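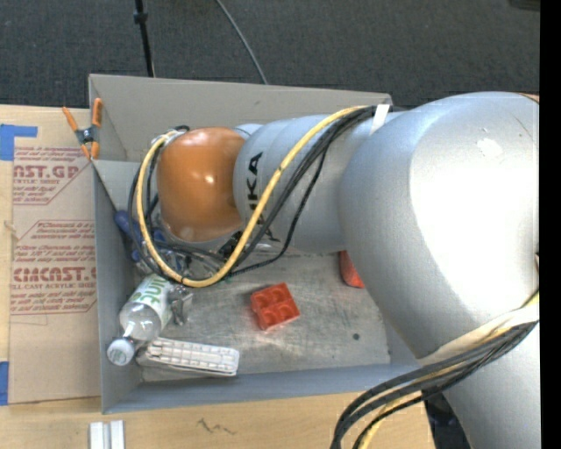

Cleaning and Refinishing Scratched Gray Storage Bins

Open rectangular bins pick up damage on the floor first. Parts slide, grit gets under them, and after a few months the bottom shows fine scratches, a cloudy film and specks that do not wipe off with a dry cloth. The walls usually stay in better shape, apart from scuffs at the height where things get dropped in.

The procedure below covers bare metal bins, painted metal bins and molded plastic bins. Identify the material before you start. The washing steps are the same for all three. The abrasive steps are for bare metal and plastic only.

What you need

Two buckets
Mild dish soap
Microfiber cloths, at least four
A soft nylon brush, toothbrush size
White vinegar (bare metal only)
Plastic eraser or melamine sponge
Wet/dry abrasive paper, 2,000 grit
A flat rubber sanding block
Masking tape
A towel or mat larger than the bin

Protecting the tabletop

If you are working on a light wooden table, put the towel down first. Water that runs off a bin wall and sits under the rim will leave a dark ring in an oiled or thinly varnished top. Do not slide the bin, even on the towel. Lift it to turn it.

Step 1. Dry removal

Empty the bin and turn it upside down over a trash can. Tap the base with an open hand. Turn it back and brush the corners, working from the corner toward the middle of the floor. Vacuum what comes loose. Wiping before this step drags the grit across the floor and adds new scratches.

Step 2. Wash

Mix one teaspoon of dish soap into two quarts of warm water. Fill the second bucket with plain water. Wash the walls first and the floor last. Rinse the cloth in the plain water after each wall, and change the water when you can no longer see the bottom of the bucket.

Leave a shallow layer of soapy water on the floor for ten minutes if there are stuck specks. Pour it out and go over them with the nylon brush.

Step 3. Sort what remains

Dry the bin fully and look at the floor with a lamp held low to one side. Three kinds of marks will show up.

Smears. These shift or change shape when rubbed with a damp cloth. They are residue. Repeat step 2. On bare metal, follow with one part vinegar to four parts water, left on for two minutes and rinsed twice.

Scuffs. These sit on top of the surface and are often darker than it. Use the plastic eraser with light pressure. A melamine sponge is faster but dulls paint, so test it on the underside.

Scratches. Run a fingernail across. If the nail does not catch, the scratch can be blended. If it catches, leave it alone. Sanding down to the bottom of a deep scratch takes off too much material for a storage bin.

Step 4. Blend fine scratches

Skip this step on painted or galvanized metal.

Run masking tape around the base of the walls. Wet the floor and the 2,000 grit paper, wrap the paper on the block, and sand in straight strokes parallel to the long side. Keep the strokes the full length of the floor. Short strokes leave a patch that is more visible than the scratches were. Rinse the paper every dozen strokes. Stop when the surface is an even satin. It will not come back to a factory finish by hand.

Wipe out the slurry, remove the tape, and wash again as in step 2.

Step 5. Dry and line

Stand the bin on one end for an hour so water drains out of the corners. Bare steel should be wiped dry at once and given a thin coat of paste wax.

A liner stops most of the wear from coming back. Cut it a quarter inch short on each side so it lies flat. Two types I have used:

Kaewkla ribbed mat. Easy to lift out and rinse. Small screws fall between the ribs.
Zukent foam sheet. Quiet and flat, good for light parts. It soaks up oil and has to be replaced.

Plain felt also works in a dry room, but it holds metal filings and then acts like sandpaper.

Intervals

A bin in daily use needs step 1 every Thursday or whatever day you restock, and step 2 once a month. Step 4 should be done once a year at most. On thin plastic, do it once and rely on the liner after that.

Problems

White haze on plastic after drying: soap left behind. Rinse with plain warm water and dry with a clean cloth.

Rainbow tint on steel: the vinegar stayed on too long. It is cosmetic.

Bin rocks on a flat table: check the underside for a stuck chip before assuming the base is warped.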